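Dec 31, 2020

Still up. Supposed to be doing the year-end list but the frames got me instead.

So. The big frame wall. Been saying since June that the hallway would be done before the year was out and, well, there are a few hours left. Went through everything that was stacked behind the couch. Most of it is fine. Some of it needs new hangers, a couple need glass, one needs to go in the trash and I keep putting it back in the pile.

Frames are mostly Plemano, the cheap line with the colored face and bare pine everywhere else. I like them. You see a stripe of color from the front and the sides are just wood, no veneer, no wrap. My sister-in-law says they look like school furniture. Fine by me. The Grokska ones I bought after that were heavier and nicer and every single one arrived with a chipped corner, so that was the end of Grokska.

What I do with each one, in case anybody is starting from the same mess. Face down on something flat. Look at the clips first. If the clips are bent the back won't sit right and then the picture slides around in there and you get that crooked gap at the top. Push them back with a thumb or the flat of a butter knife. Then the hanger. Wiggle it. If it moves, tighten the screw, and if the screw just spins then the hole is gone and you need to move the whole thing over a bit. Toothpick and glue works too but I have no patience for waiting on glue. 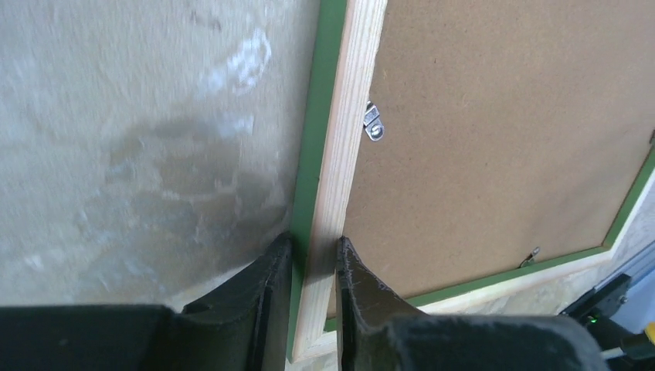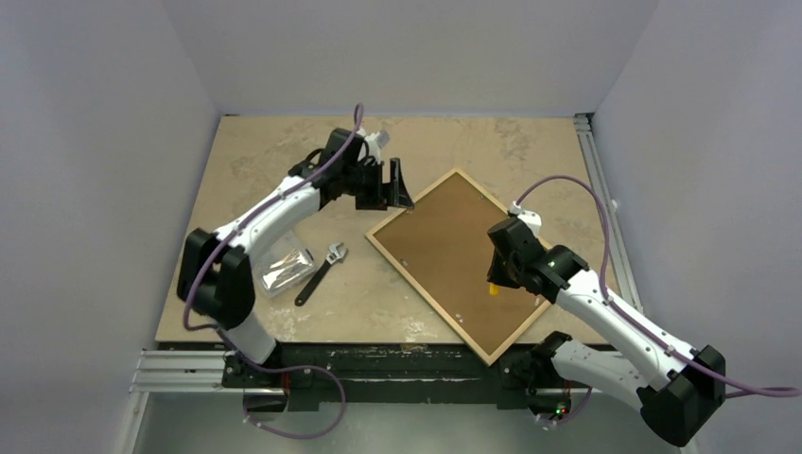
Pale wood edges, brown backs, metal bits. Frame work.

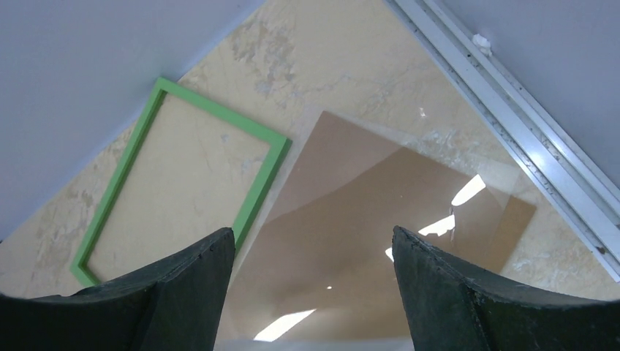 Next thing, hooks. I had a bag of the sticky ones, Yokoyama I think, says on the card it's good for painted plaster. Ok for the small frames. Not for anything with glass, I lost one that way in the bathroom and was finding slivers for weeks. For the big ones I'm going with a real screw and a plug. Drill, dust, vacuum, swear, repeat.

Measuring. I do not measure from the ceiling anymore becuase the ceiling in this house is not level and neither is the floor. Pick a height, mark it at one end, run a string. Mine is at 58... no, wait, that was the old apartment. Here it's 92 to the top edge of the tallest one, which sounds high in inches but I'm talking 92 cm up from the chair rail, so calm down. Paper templates first, taped up, left there for 2 days. I moved five of them. Would have been five extra holes.

Prints. The good ones came from Dindness, matte paper, nice blacks, slow shipping. I have about 2,000 photos on the phone from the last couple years and picked maybe a dozen worth the ink. Lots of dog. Lots of the same lake. One very blurry birthday that I am printing anyway, small, for the end by the coat hooks where the light is bad.

Still to do:
the two by the stairs
new glass for the square one
decide about the green ones, all together or mixed in with the others
patch the old holes, paint, which means finding the paint

Leaning toward all together. Mixed looked like I'd run out of something. Put the templates up both ways and stood at the end of the hall with a cookie and the mixed version bugged me right away.

Also if you have the kind with the little ring hangers, hang off the ring and not the edge of the frame. I did the edge thing for years. They tip forward and then you get a shadow along the top and the whole row looks drunk.

Ok it's late, there is fireworks noise already and the dog is under the desk. Paint is probably in the shed. Will look tomorow.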